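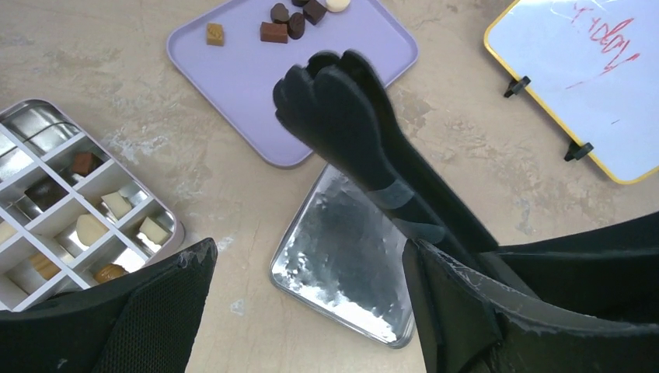 Giuliana Bermúdez: 초콜릿 집는 손끝이랑 상자 옮기는 손끝을 같이 써도 되나요? 규칙집 2장이랑 5장 말이 좀 다른 것 같아서요.

맞아요, 그 두 장은 제가 다른 달에 써서 말이 어긋났어요. 2월판부터는 5장이 우선입니다. 음식에 닿는 손끝은 음식에만 쓰고, 상자든 마커든 다른 걸 집을 거면 바꿔 끼우세요. 저도 귀찮은 거 알아요(하루에 몇 번씩 갈다 보면 진짜 한숨 나와요).

먹는 걸로 연습한 다음엔 먹어도 되나요?
안 돼요! 제일 많이 받는 질문인데 답은 늘 같습니다. 작업대에 한 번 올라간 간식은 연습용이고, 끝나면 전부 폐기예요. 포장째 남은 것만 간식 선반으로 돌려보내세요.

작업대는 얼마나 자주 닦나요?
시작 전, 물건 세트를 바꿀 때, 끝나고. 이렇게 세 번은 꼭이에요. 긁힌 자국까지 없애려고 애쓰지는 마세요. 저는 처음에 그걸 얼룩인 줄 알고 한참 문질렀답니다.

팔 두 대를 동시에 움직여도 되나요?
됩니다. 대신 한쪽이 트레이 쪽으로 들어가 있으면 다른 쪽은 바깥에서 기다리게 하세요. 두 팔이 같은 자리에 들어가야 하는 작업은 Montoya 양식에 미리 적고, 속도를 절반으로 낮춰서 시작합니다.

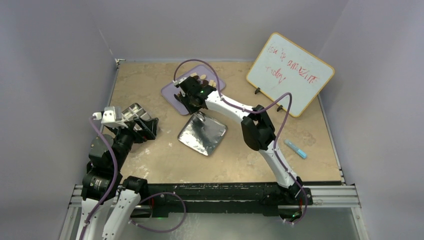
케이블도 시작 전에 한 번 봐 주세요. 손목을 끝까지 돌려 보고 어디 걸리거나 팽팽해지면 거기서 멈추고 다시 정리합니다. 너무 길게 늘어뜨리면 물건을 쓸고 지나가고, 너무 바짝 묶으면 손목이 안 돌아가요. 저는 살짝 여유 있는 쪽을 좋아합니다.

젓가락처럼 긴 도구를 쓸 때 규칙이 따로 있나요?
있어요. 4장인데 짧으니까 그냥 읽으시는 게 빠르긴 해요. 핵심만 말하면 도구 끝이 트레이 바닥을 누르지 않게 8mm 위에서 한 번 멈추고, 거기서부터 천천히 내려가는 겁니다. Vunico 쪽 작업 순서에는 이 멈춤이 빠져 있으니 그대로 복사해 오지 마세요.

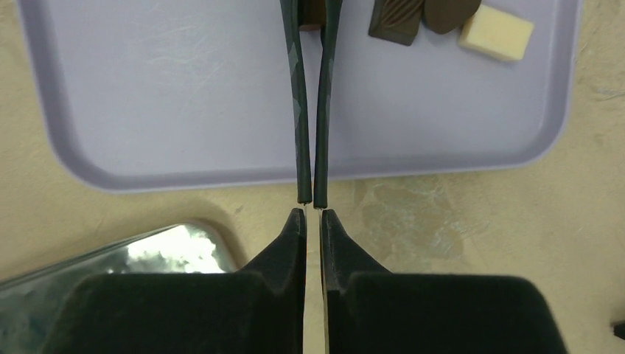

그리고 도구 길이가 바뀌면 높이도 새로 잡아야 해요. 같은 색 같은 모양이어도 다른 짝이면 다시 잽니다. 이거 건너뛰었다가 트레이를 긁은 사람이 바로 저예요…

집다가 떨어뜨리면 기록에서 지우나요?
지우지 마세요. 실패도 그대로 남기고 '낙하'라고만 표시하면 됩니다. 지난 묶음은 1,276회 중에 낙하가 48회였는데, 그걸 다 남겨 둔 덕분에 손끝 문제를 찾았어요. 예쁜 기록만 모으면 나중에 꼭 고생합니다.

슬리브는 언제 바꿔요?
찢어졌거나 밀려 내려왔으면 횟수 따지지 말고 바로요. 멀쩡해 보여도 127회를 채우면 교체합니다. 좌우는 꼭 같이 갈아 주세요. 한쪽만 새것이면 잡는 힘이 묘하게 달라지더라고요.

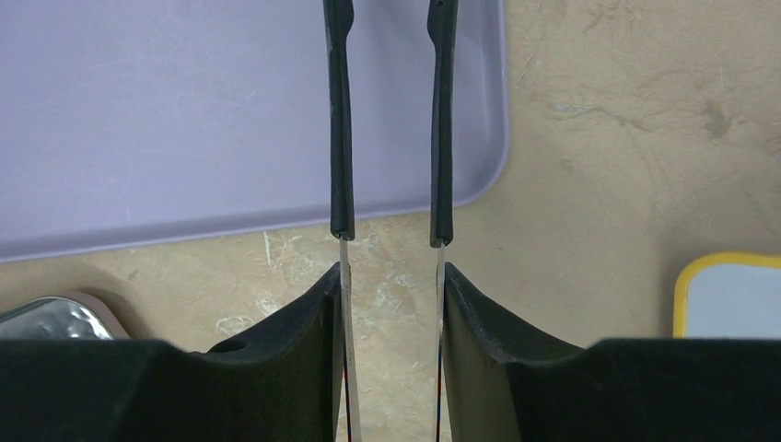

검은 슬리브를 씌운 좌우 손끝과 라벤더색 트레이

비상정지는 누가 눌러도 되나요?
네, 옆에서 구경하던 분도요. 눌렀다고 뭐라 하는 사람 없습니다. 푸는 건 그날 담당자만 할 수 있고, 풀기 전에 손끝에 뭐가 물려 있는지부터 확인해요.

Hikdale 작업실에서도 같은 규칙인가요?
거의 같은데 폐기 통 위치랑 Zalham 점검표 서식이 달라요. 그쪽 가실 분은 점검표를 새로 받아 가세요. 예전 서식은 슬리브 칸이 없습니다.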